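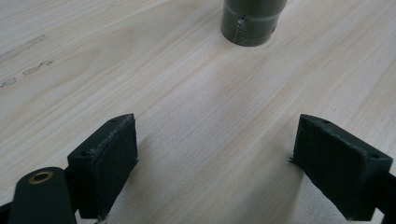 Plimden hand-held gripper: a month with the two-finger kit

Posted April 2023 by Mawuli Amoah

I had the Plimden on my bench the same evening it arrived, and I was picking things up with it before I'd finished reading the setup sheet. I've used two other hand-held grippers for recording grasps, the Osum and a homemade one that Obed Amegashie and I put together, and this is the first I've wanted to keep using after the work was done.

The kit comes as printed parts, a bag of screws, a trigger handle and a camera mount that looks out over the fingers. You supply the camera. Assembly took me one long evening, most of it spent on the linkage, where two of the arms look the same and aren't. (Mark them with a pencil when you take them out of the bag. I had the whole thing together and closing crooked before I caught it!)

What I love is the brass inserts. On the Osum you drive screws straight into plastic, and by the third pad swap the holes are gone. The Plimden's mounting arms have threaded brass set into the ends, so you can change pads all afternoon and everything still tightens up the way it did at the start. I swap pads a lot, so for me that alone settles it.

The pads themselves are flat, dark blocks with a slightly rough face. They grip cups, tubes and small boxes very well. I've logged 1,624 grasps with this gripper, mostly upright cylinders on a wooden table, and 1,503 of them held through the lift and the set-down. The misses were mostly me coming in at a bad angle, plus a stretch with a glossy plastic bottle that I'd like to forget. Thin flat things are harder. A playing card is hopeless, and a ruler has to hang over the table edge before you can get hold of it.

The pad faces do get fuzzy with use. Little fibers lift along the edges, and if you leave them they show up in the recordings. I trim them with nail scissors. Anas Hamdy uses the Usden silicone covers on his and likes them, but I found they made the fingers too thick for narrow gaps.

The view from the camera mount is great. Both fingertips stay in the picture with a good stretch of table ahead, so you can line up on an object well before you reach it. Dark pads on a pale table are easy to make out, too. Put a lamp overhead if you can; with mine off to the side, the shadow of my hand kept landing on whatever I was reaching for.

Complaints: the trigger spring is stiff, and my palm was sore after an hour. The cable clip is useless, so I went back to tape. And the setup sheet really needs a drawing of that linkage.

I haven't tried it on an arm yet. Plimden sells an adapter for the Dramani wrist, and Obed has one on order, so I'll add a note once we've had it running.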